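Bench notebook, June, evening session

Both arms are up on the kitchen table at the same time and I am very happy about it! The left one has been running alone since the spring, and the right one only got its last two motors after lunch. Tonight was sock night: pull a tangled pair apart, lay the socks flat, then start thinking about matching. Tie-dye one and navy one for now.
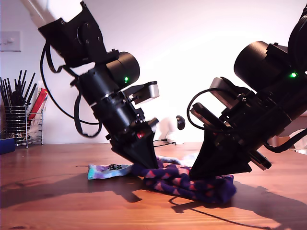
Two grippers, two socks, one table.

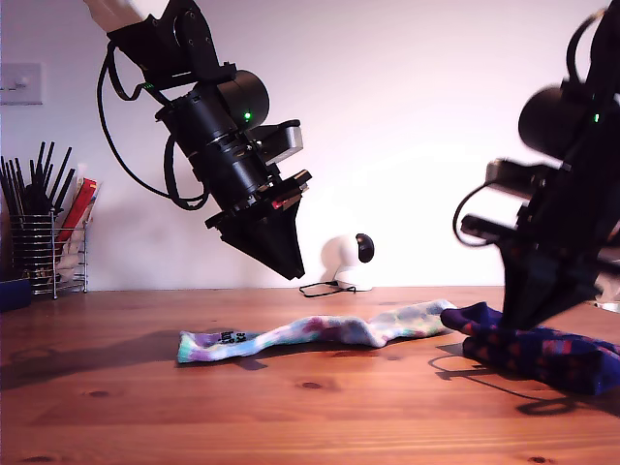

Settings first, before I forget them. Control loop at 60 on both sides, same as before. I tried 80 and the right side started to buzz in the elbow whenever it held still with its arm out, so back down it went. Grip current limit is 150 on the left and 150 on the right to begin with, even though the right gripper feels stiffer by hand. I want them equal until I have a reason to change one.

The new fingers are the Kinstead profile, printed solid this time. Much better than the old hollow ones, which flexed so much at the tip that the grip reading meant nothing. I sanded the inside faces a little and left the points alone. Whoever prints the next set: lay them on their side on the bed! Standing up they split along the layers, and I have a jar of split ones to prove it.

Things that went well:
Homing. Both arms find zero in one go now, and I can start them in either order.
The hold-and-pull move. One side pins, the other side drags, and the pinning side no longer creeps toward its neighbor. That was a plain bug, a sign flipped in the shared base offset. Found it by drawing the whole thing out on the back of an envelope, which is now taped inside the cover of this book.
Starting pose. I moved the elbows up a bit so the forearms stay well apart on the way in.

Things that didn't:
Ran the full routine 14 times. Nine clean, five bad. In three of the bad ones the gripper closed on air just above the fabric, so the table height is still a hair off on the left. I shimmed the clamp with cardboard and I know that's not a real fix. The other two were double grabs, both socks pinched together and carried off as one happy lump.
The cable loops at the elbows need more thought. Too short and they tug at full reach, too long and they swing. I'll try the braided sleeve from the Iordache kit, there's half a roll left in the drawer under the printer.

One idea I like a lot – after a double grab, have the other arm pinch whatever is hanging lowest and open the first gripper halfway. I did it by hand with two clothespins and it worked on every sort of sock I own, even the thick wool ones. Should be easy to add as a retry step. I've stubbed it out in the Rernance branch, no testing yet.

Also started the log format over. One folder per run, plain names, a text note in each saying what I changed. The old way had everything in one giant file and I could never find the run I wanted.

Next time:
Measure table height at both bases with the dial gauge, write it on masking tape on the clamps.
Print a second pair of Kinstead fingers as spares.
Try the retry step slowly, hand on the power switch.
Ask on the Kenia list if anyone has a softer pad material that sticks to PETG.

Stopped at 11:40, power off at the strip, socks back in the drawer.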